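Stondo puts out duet album "Undanside" and leaves the big claims to others

Stondo, the small record label run by Liesbeth Geerts, will release "Undanside" in May. It is a set of duets by the singer Hosoda with five different partners, sung mostly in Mandarin, with one track in English. The label's last release sold 1,054 copies. Geerts would like this one to do better and is not promising that it will.

"Every duet album gets sold as a meeting of souls," said Geerts. "Most of them are two people who recorded their parts in different cities and met at the photo shoot. I was against making one for a long time."

What changed her mind was a rough tape of the song "Sostum," made with both singers at one microphone. The whole album was then recorded that way. Producer Abhishek Gautam, who worked on all the tracks, has his doubts about how much listeners will notice.

"People say they can hear when two singers are in the same room," said Gautam. "Maybe some can. I've played both kinds to friends and they mostly guessed. But the singers breathe together, and you can't fix a bad line later, so they sang better. I'll go that far."

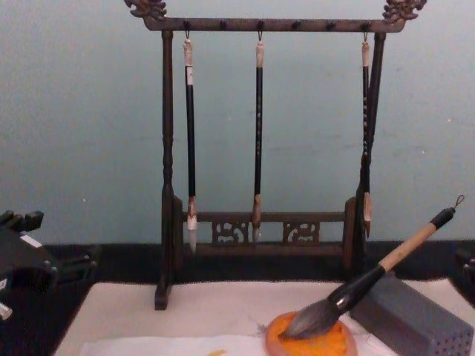
The sleeve was the longest argument. An early design had soft lights and the two names in gold script, and Geerts turned it down the same afternoon. She has little patience for ballad covers that borrow a bit of old culture to look deep, and she asked whether a dark wooden rack with calligraphy brushes hanging from small metal hooks would tell a buyer anything about the songs. Gautam thought it might, given that the title track is about a letter. The finished sleeve has plain type on gray paper.

Hosoda recorded 71 takes in all, and the album runs 67 minutes, which Gautam still considers too long. Two songs he wanted to drop stayed in at the singer's request. There are no remixes and no bonus tracks — the label says it has yet to meet anyone who plays them twice.

"Undanside" will be sold on CD and as a download. Review copies can be requested from the Stondo press desk. Reviewers are asked to listen to the end before writing, although the label knows how that usually goes.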